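Kitchen and front-of-house assistant, Tomoana lunch café

We are looking for one more person to join our team from October. The café is a small place on the ground floor of the Wavell building, and we serve soup, sandwiches and cakes to office workers and to people from the street. We are eight people at the moment.

You will prepare cold food in the morning, take payments at the till and help with clearing when lunch is over. The shift starts at 7.30 and finishes at 15.00. Experience is welcome but it is not a condition, we will train you with pay.

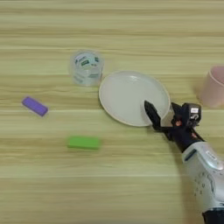
Do I need a food hygiene certificate before I apply?

You can get it in your first month with us, and we pay the fee.

It is important for us that you are on time and that you can speak with customers in simple, friendly English. Other languages are a plus. Lunch is free on every working day, and after the trial period you receive a bonus of £500.

Please write a short letter about yourself and leave it at the counter for Veronica Ursu, or send it through the form on this site with the reference 464. Keith Tindall will call you to agree on a time for the interview.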